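Galerie: Greifervergleich am Ladekabel

Zusammengestellt von Nektarios Athanasiadis, Werkstatt Wedena
Stand: Dienstag, 16. August

Auf dieser Seite sammeln wir Aufnahmen und kurze Notizen aus dem Vergleich unserer Greiferfinger. Zur Auswahl standen die glatten Finger aus dem Satz Rudd und die genoppten Finger, die wir intern Winex nennen. Aufgabe war das Greifen, Einstecken und Abziehen eines Ladekabels an einem Smartphone, dazu das Aufnehmen des losen Kabelendes vom Tisch. Gesteuert wurde durchgehend mit Zavton, Version 2. Die Zahlen stammen aus dem Versuchsprotokoll von Pantelis Makris, die Texte sind von mir.

Ein Durchgang gilt als bestanden, wenn der Stecker ohne Eingriff von Hand sitzt. Nachgreifen ist erlaubt, Verschieben des Telefons um mehr als 13 Millimeter nicht. Diese Grenze haben wir nach den ersten Vorversuchen festgelegt und danach nicht mehr geändert.
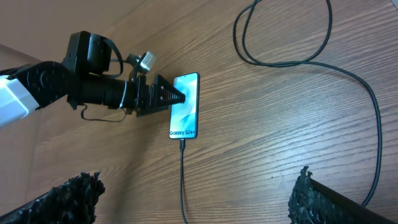
Beim Arbeiten am Telefon müssen zwei Dinge zusammenpassen: Das Gerät darf nicht wegrutschen, und der Stecker muss gerade in die Buchse. Mit den glatten Fingern ging das Greifen am Steckergehäuse schnell, aber der Stecker drehte sich beim Eindrücken oft weg. Wir haben die Schließkraft in drei Stufen erhöht. Auf der höchsten Stufe drehte er sich seltener, dafür hob der Arm beim Lösen das Kabel ein Stück mit an.

Mit den genoppten Fingern blieb der Stecker deutlich ruhiger. Der Preis dafür ist die Genauigkeit. Der Belag gibt nach, und die Position des Steckers im Griff ist von Versuch zu Versuch etwas anders. Pantelis hat deshalb vor dem Einstecken einen kurzen Halt eingebaut, in dem das Kamerabild am Handgelenk noch einmal ausgewertet wird. Das kostet Zeit, hat aber mehr gebracht als jede Änderung an der Schließkraft.

Insgesamt stehen im Protokoll 389 Durchgänge. Abgebrochene Versuche sind mitgezählt, auch die, bei denen nur die Steuerung hing.

Nächster Punkt ist das lose Kabel. Der Ablauf beginnt mit dem Suchen des Steckers, dann Anfahren, Greifen, Anheben.

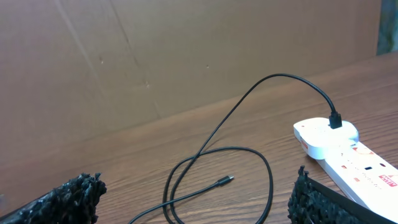 Schlaufen sind für die Erkennung das größere Problem als das Greifen selbst. Wo sich zwei Stränge kreuzen, springt die Verfolgung gern auf den falschen über. In Zavton lässt sich einstellen, wie weit ein Strang über eine Kreuzung hinaus geradlinig fortgesetzt wird. Der Standardwert war für unser Kabel zu kurz. Wir haben ihn verdoppelt, seitdem kommen die Sprünge noch vor, aber nicht mehr in jeder Serie.

Zum Griff selbst: Ein dünnes Kabel flach auf der Tischplatte ist für die glatten Finger unangenehm. Sie müssen sehr tief anfahren, und ein kleiner Fehler in der Höhe reicht, damit sie aufsetzen oder über das Kabel hinweg schließen. Die genoppten Finger dürfen die Platte leicht berühren, der Belag fängt das ab. Hier liegt Winex klar vorn. Allerdings bleibt das Kabel beim Öffnen manchmal an den Noppen hängen und wird beim Zurückfahren mitgezogen. Abhilfe schafft eine kleine seitliche Bewegung nach dem Öffnen — unschön, aber sie funktioniert.

Die Kamera am Handgelenk haben wir für beide Fingersätze gleich eingestellt. Feste Belichtung, kein automatischer Weißabgleich. Mit der Automatik änderte sich das Bild jedes Mal, sobald ein heller Bildschirm ins Blickfeld kam, und die Kantenerkennung musste sich neu fangen.

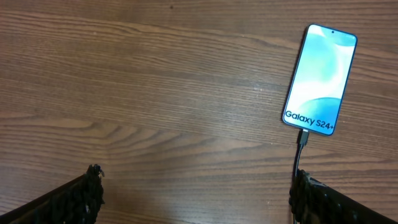

Für die Anfahrt auf das Telefon gilt bei beiden Sätzen dieselbe Starthöhe und dieselbe Öffnungsweite. Die genoppten Finger verdecken unten mehr vom Bild als die glatten. Das haben wir zuerst unterschätzt. Beim Absenken verschwindet der Stecker früher aus der Sicht, und die letzten Zentimeter fährt der Arm ohne Korrektur. Eine etwas flachere Kameraneigung würde helfen, dafür brauchen wir aber einen neuen Halter.

Spiegelungen auf der Tischplatte waren ebenfalls ein Thema. Sie wandern mit der Kamera und werden gelegentlich als Kante gelesen. Eine matte Unterlage haben wir bewusst weggelassen, die Finger sollen später auch auf gewöhnlichen Tischen arbeiten.

Stand der Auswertung: Beim Einstecken erreichen die genoppten Finger 72 Prozent bestandene Durchgänge. Die glatten liegen darunter, eine genaue Zahl geben wir erst an, wenn die Serie mit der mittleren Schließkraft wiederholt ist. Beim Abziehen sehen wir zwischen den beiden Sätzen keinen brauchbaren Unterschied.

Offen sind noch der Kamerahalter, der Verschleiß am Belag und ein Vergleich mit einem dickeren Kabel. Die nächste Serie ist für Oktober eingeplant. Rückfragen zum Protokoll bitte an Pantelis, zu den Bildern an mich.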